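Bundby demonstration kit – bench set for collecting robot training examples
Sold by Wavano

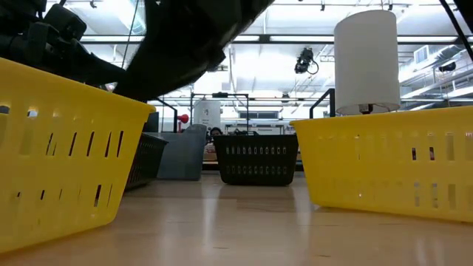

We were slow to stock this one. Plenty of kits promise that a few afternoons of guiding an arm will teach it to sort your goods, and we have sent most of them back. Bundby makes a smaller claim: it records what the operator does and keeps each run as a separate file, with the failed ones marked. What a learning system makes of those files is another matter, and we would not buy on the strength of the demo reel.

Troels Ingvarsson tried it on basket-to-basket moves and kept 710 runs. His main complaint was sameness. Operators settle into one way of reaching, and the software does not warn you when they do. Swap the baskets about, change who is driving, and move the lights if you can.

In the box: recorder, 2 hand controllers, mounting clamps, 7 m cable.
Not in the box: arm, gripper, table, baskets.
Warranty: 2 years, recorder only.

The maker says the set works with "most arms". We asked for a list and are still waiting – please check with Su-chen Tseng before ordering.

The Hasto labelling add-on is sold separately. Try the free version first. It may be all you need.

Page last checked 08/04/2019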